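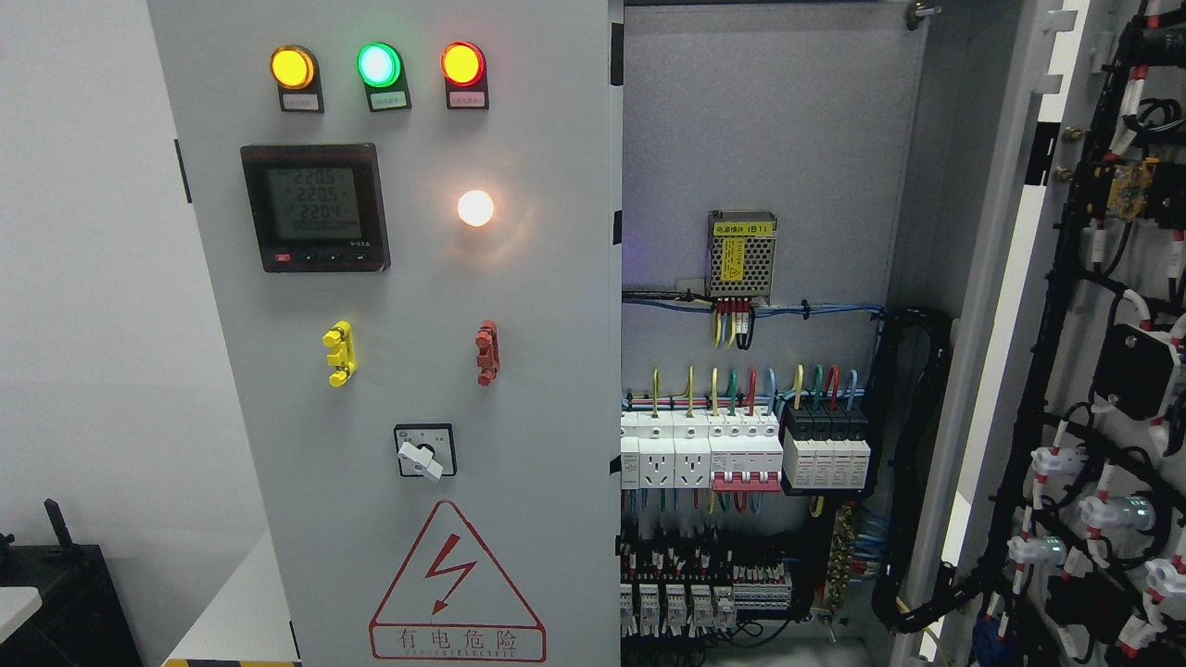 Begleitskript Technisches Schreiben, Einheit 6: Beschriftung, Warnhinweis, Anleitung

Stand: 19. April 2023. Die Fassung vom September bitte entsorgen, sie enthielt im Abschnitt über Eindeutigkeit einen zweideutigen Satz.

6.1 Wer liest das?

Die meisten Gebrauchstexte werden von Menschen geschrieben, die das Gerät kennen, und von Menschen gelesen, die es gerade verflucht haben. Zwischen beiden liegt das, was die Fachliteratur Adressatenbezug nennt. Wer ein Schildchen unter eine Leuchte klebt, hat Platz für zwei Wörter und meistens Lust auf neun. Das Ergebnis heißt dann »Betr.ber.Anz.« und gilt in der Abteilung als selbsterklärend.

Für die Übung verwenden wir wieder die Anleitung der Firma Cluvier zum Luftentfeuchter Mevum. Sie umfasst 40 Seiten, davon 14 mit Sicherheitshinweisen. Auf Seite 2 wird davor gewarnt, das Gerät zu essen. Wie man es einschaltet, steht im Anhang.

6.2 Signalwörter

GEFAHR, WARNUNG, VORSICHT, HINWEIS: Die Reihenfolge ist eine Abstufung und wird gern als Synonymliste behandelt. Bei Cluvier ist alles GEFAHR, auch das Abwischen mit einem feuchten Tuch. Nach drei Seiten liest man darüber hinweg wie über die Durchsagen im Regionalexpress, und die vierte Gefahr ist dann leider eine echte.

Faustregel für die Klausur: erst Art und Quelle der Gefahr, dann Folge, dann Abhilfe. Wer mit der Abhilfe beginnt, bekommt Punktabzug. Wer mit »Bitte beachten Sie, dass« beginnt, bekommt einen Blick.

6.3 Imperativ und Passiv

»Der Deckel ist zu schließen.« Von wem? Das Passiv mit »ist zu« klingt nach Verordnung und lässt offen, wer aufstehen muss. »Schließen Sie den Deckel« ist kürzer und spricht jemanden an. Der nackte Infinitiv (»Deckel schließen«) geht in Ordnung, solange er durchgehalten wird. In der Mevum-Anleitung wechseln alle drei Formen innerhalb eines Absatzes, vermutlich der Abwechslung halber.

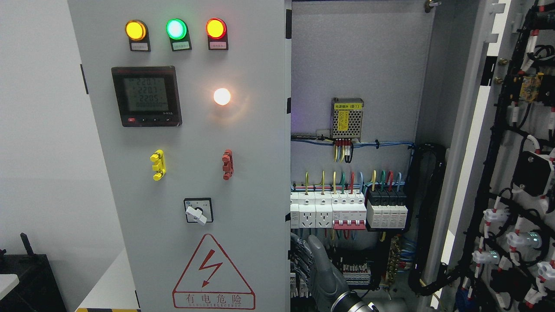
Conceição wendet dazu ein, das Passiv sei in Anleitungen durchaus brauchbar, sobald es um Vorgänge gehe, die das Gerät allein erledige: »Der Behälter wird automatisch geleert« sei tadellos, und ein Imperativ an dieser Stelle würde nur Leute mit Eimern auf den Plan rufen. Der Einwand ist berechtigt und ab sofort prüfungsrelevant.

6.4 Ein Ding, ein Name

Synonyme sind etwas für Romane. Was auf Seite 3 »Behälter« heißt, darf auf Seite 5 nicht »Tank« und auf Seite 8 nicht »Auffangeinheit« sein. Im Brolus-Handbuch suchen Studierende bis heute nach der Auffangeinheit.

Aufgabe bis zur nächsten Sitzung: Kürzen Sie den Abschnitt »Vor dem ersten Gebrauch« der Mevum-Anleitung auf 6 Sätze. Fußnoten zählen mit. Abgabe als PDF, Dateiname ohne Leerzeichen und ohne »final«.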